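# The long goodbye to the lounge room telly

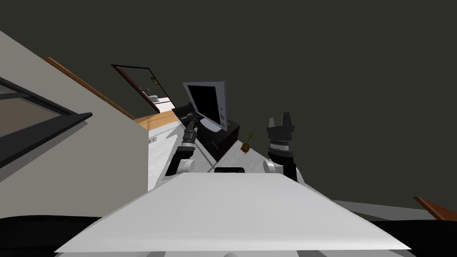

*A flat screen, with a robot arm reaching for one corner. Computer-rendered.*

Monday night, 7 o'clock. Used to be you knew where everyone in Drellasden was. Lounge room, plates on knees, news on. You could walk the length of Calent Street and hear the same story come out of every front window, half a second behind itself.

Not now. Walked it last week. One house with the news going. Two with the blinds down and that blue flicker, no sound. The rest - who knows. Phones in bedrooms, probably. A laptop on the ironing board.

I grew up with one set for six people and a roster stuck to the fridge. The roster never worked. Whoever had the remote had the remote, and if you got up for a drink you lost it. We watched a lot of things none of us liked. Cricket in January, my grandmother's soapie, a British show about antiques that went for what felt like my whole childhood.

And we talked over all of it. That's the bit I miss, I think. Not the shows.

## Moving the couch

The repair shop in Provbridge closed in June. Been there since before I was born, window full of sets with handwritten price tags. Last time I went in there were 17 on the floor waiting for owners who weren't coming back. Cheaper to buy new. Everyone says it and everyone's right, which doesn't make it feel any better when you're hauling one to the tip.

The bloke next door to the shop sells couches and he's noticed it too. People used to come in with a measurement, he told me. Distance from the wall to the screen. Now they come in and ask if it has a charging port. He's started setting the floor up with chairs facing each other and reckons they sell faster that way. Facing each other! My mother would have thought someone had died.

Room plans have changed as well. The new estate out past the Roman Hotel has houses with a "media nook", a sort of wide spot in the hallway, and the main room points at the yard. Nice yards too. I stood in one of the display homes and couldn't work out where I'd sit.

## What we did instead

Three months ago our own set went on the blink and we just didn't replace it straight away. No big plan. Money was tight, then it was school holidays, then we'd sort of forgotten.

First week was awful. Kids on devices, me on a device, nobody in the same room. Second week we dragged the table across to where the set had been and someone got the cards out. It's been cards or nothing since. I'm down around 50 games to my youngest, who cheats.

But then the football finals came on and I was at my sister's place like a shot, wedged between 19 relatives and a dog, everyone yelling at the one screen. Best night I've had all year. Couldn't hear a word of teh commentary. Someone's uncle fell asleep in the good chair. Chips in the carpet.

So I don't know. I'd like that back, maybe once a week. A bit of shared rubbish on a Sunday that we can all complain about together.

We've started looking at sets again. Nothing huge. The kids want one each, of course, and they can keep wanting. It'll go on the same wall and the table can go back to were it was, and I'm hanging on to the remote.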